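Join us at Clurnari: hand-tool operators and a floor lead

Posted Sep 11, 2026
Location: Flurside works, Clurnby
Hours: part time and full time, days only

Hello, and thank you for stopping to read this. We know that most job pages are a wall of bullet points, and ours will get to some of those, but we'd like to tell you a bit about the place first, so that you can decide whether it sounds like somewhere you'd want to spend your working day.

Clurnari looks after household goods: unpacking, cleaning, sorting, re-lidding, putting back on shelves, all the small fiddly jobs that homes and shops are full of. For years every bit of it was done by hand at our old Bustamante Road unit. Since we moved to Flurside in June we have been bringing in robot arms for the dullest and most repetitive parts, and the way we teach them is by doing the work ourselves with hand-held grippers, which record how a person reaches for a thing, takes hold of it and sets it down. The people who know the work best are the ones who teach it, and we'd like to keep it that way (and pay them properly for it!).

So what would you be doing? A good deal of your shift goes on everyday objects: tubs and lids, bottles, glasses, boxes, dusters. You hold a gripper, you carry out the task at a steady pace, you put things back and you do it again, perhaps a little differently.

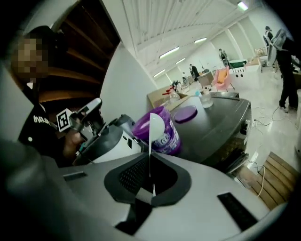
Gripper work with a purple tub and its lid on our Flurside floor

It is gentler than it sounds and more absorbing than you'd think, though we won't pretend it suits everybody. Some people find the repetition soothing and others are climbing the walls by lunchtime, which is why we ask everyone to come in for a paid trial shift before either side says yes.

What has changed for the team

We get asked about this at every interview, and quite right too. When the first arms arrived, a fair few of us were worried about our jobs, and we talked it over at length, with a lot of tea. The overnight sorting shift has gone, and everyone who was on it was offered days at the same hourly rate. Most took it. Two people chose to leave, and we were sorry to see them go. The heavy lifting at the back of the line is mostly done by machine now, and there are fewer sore shoulders as a result. On the other hand, there is more time spent standing in one spot, more checking of screens, and more waiting while somebody sorts out a cable. We are still working out how to share the checking fairly, and we would welcome your ideas on it.

Recordings made with the grippers are used for teaching the arms. They are never used to score you or to set your pace, and that is written into every contract here. If you'd like to read that part before you apply, just ask and we'll send it over.

The roles

Hand-tool operator, 2 posts. You will need patience, reasonably steady hands and a willingness to say so when a task isn't working. No technical background is wanted or expected. We'll teach you the grippers over your first fortnight, alongside someone who has been doing it a while.

Floor lead. You will plan the day's tasks, keep the work surfaces stocked and sensible, and be the friendly first port of call when an operator is stuck. Some experience of looking after a small team would help us a lot, whether that was in a kitchen, a warehouse, a nursery or anywhere else.

Where you'd be working

Everyone shares one big open room with white walls and a high ceiling, with windows along the far end, so you are never tucked away by yourself.

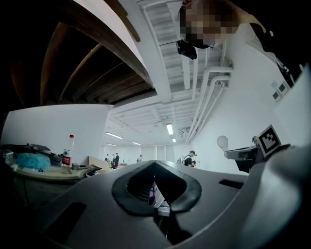

Pay and how to apply

Operators start at 475 a week for full-time hours, with part-time pay worked out in proportion. Floor lead pay depends on experience and we are happy to talk about it before you apply. Trial shifts are paid at the operator rate, and bus fares to Clurnby are covered for the day (the 64 stops right by our gate).

Please send us a letter or a short email telling us what you've done, what you enjoy and which role you're after. A CV is welcome but you don't have to have one. If you'd sooner come and look round first, do say so, and we'll find a time and put the kettle on.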